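The Rindumar Open had a prize fund of 200 euros and a ham, and Ľubica Brabec had come for the ham.

She was ranked 126th in a country that listed 127 women, the last of whom had retired in February to keep bees. Her opponent, Ingvild Tangen, served like someone posting a letter through a hot letterbox. The umpire, old Rusnák, called every ball out until he had found his glasses, then carried on from habit.

At 6-all the ham was moved into the shade. Both players watched it go – Ingvild, it was later agreed, a moment too long.
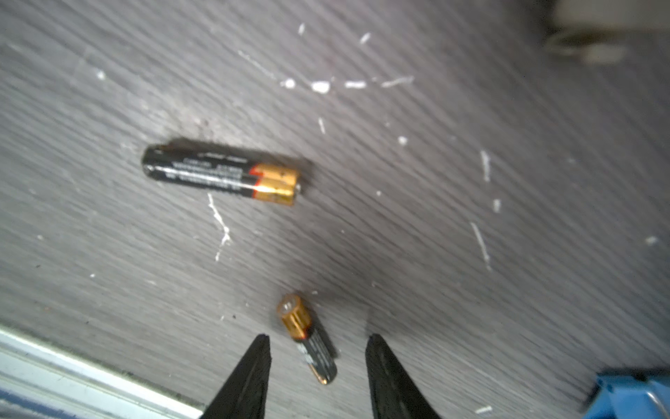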